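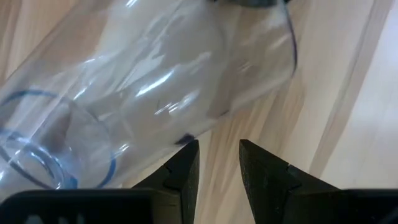 Kurkenthorpe to Begin Separate Collection of Clear Plastic Bottles

KURKENTHORPE, July 6, 2024 – The town of Kurkenthorpe will start a separate collection for clear plastic bottles next month, the town's Public Works Department announced today. The service will be run by Liron, the hauler that already picks up household trash and mixed recycling in the town.

Under the new program, residents can bring empty, colorless plastic bottles to any of 4 drop-off points. Bottles will go into their own bins and will be kept apart from paper, cans and other plastics from the time they are dropped off until they reach the sorting hall.

Until now, clear bottles have gone into the mixed recycling cart along with everything else. The department said that food residue and broken glass in the mixed carts have made many of the bottles hard to sell to plastics processors. A trial run in February at the Obi Street lot brought in bottles that were clean enough to be baled without a second sorting, and the town council voted in the spring to extend the service to the rest of Kurkenthorpe.

What can be dropped off

The bins will take clear, colorless plastic bottles that held water, soft drinks, juice or cooking oil. Bottles should be empty and rinsed. Ridged and smooth bottles are both fine, and so are bottles that have been dented or squeezed flat.

Caps may be left on. The loose ring under the cap does not need to be cut off. Paper and plastic sleeves should be peeled away if they come off easily. Small traces of glue or printing on the bottle will not be a problem.

What should stay out

Green, brown, blue and white bottles should continue to go in the mixed recycling cart, even if they are partly see-through. Clear food trays, salad boxes, cups and lids also belong in the cart. They are often made from a different plastic and have to be handled separately.

Bottles that held motor oil, paint thinner, pesticides or other chemicals are not accepted in the bins or in the cart. These can be taken to the household hazardous waste counter at the Kolau transfer station during its regular hours.

Residents are asked not to leave bottles in tied plastic bags. Bags can be emptied into the bin and taken home, or put in the trash can next to each drop-off point.

Drop-off points

Bins will be placed at the Obi Street lot, the Kolau transfer station, the north entrance of the town library, and the parking area behind the swimming pool. The library and swimming pool bins can be used day and night. The Obi Street lot closes at dusk, and the transfer station bins can be reached only when the station is open.

Each bin has a round opening on the front for single bottles and a hinged lid for larger amounts. Large jugs with handles will not fit through the round opening and should be put in under the lid. Liron will empty the bins 2 times a week. A full bin can be reported by calling the number printed on its side, and Liron has agreed to empty it within 48 hours of the call.

Businesses and schools

Restaurants, offices and schools may use the drop-off points for small amounts. Those that regularly have more than a few bags of bottles can ask for a bin of their own. Liron has set aside 130 bins for this purpose. They will be given out in the order that requests are received, with no delivery charge. Request forms are available at the front desk of the Public Works Department and at the Kolau transfer station.

Apartment buildings that share a trash enclosure may also apply. The building owner or manager must sign the form and confirm that there is level ground for the bin and room for the truck to back in.

Changes to existing service

There is no change to the pickup schedule for trash or mixed recycling, and there is no added fee for residents. Households that cannot get to a drop-off point may keep putting clear bottles in the mixed recycling cart.

A printed card listing accepted items will be mailed with the next water bill. Copies in large type will be available at the library.

About Liron

Liron provides trash, recycling and yard waste collection to homes and businesses in Kurkenthorpe and nearby communities. It operates the sorting hall next to the Kolau transfer station.

Contact

Public Works Department, Town of Kurkenthorpe
Front desk, Town Hall, ground floor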